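Forkosus updates its planner for two-armed store robots

Forkosus has released a new version of Jomton, its motion planning software for mobile robots with two arms. The February update changes how the planner treats glare and reflections on the floor, which earlier versions often marked as obstacles.

Jomton now checks a bright patch against depth readings before it blocks off a route. The old planner did this only for areas it had already mapped, said Garnet McKinnon, who leads the perception team in Drollville. In a new room the robot would stop short or take a long way to the shelf.
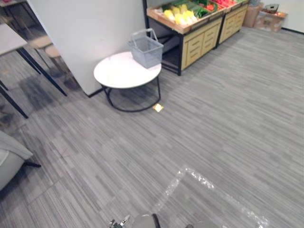
The release also lets the base and both arms be planned together - until now the arms stayed folded until the robot had parked. The team ran 700 pick-and-carry trials in a mock grocery section and logged almost 100 planning failures, most of them involving basket handles.

Shahab Tabrizi of Maksymiv, a warehouse integrator that tested an early build, said replanning was quicker but the log files had grown too large. Forkosus plans to add a setting for that in the next version.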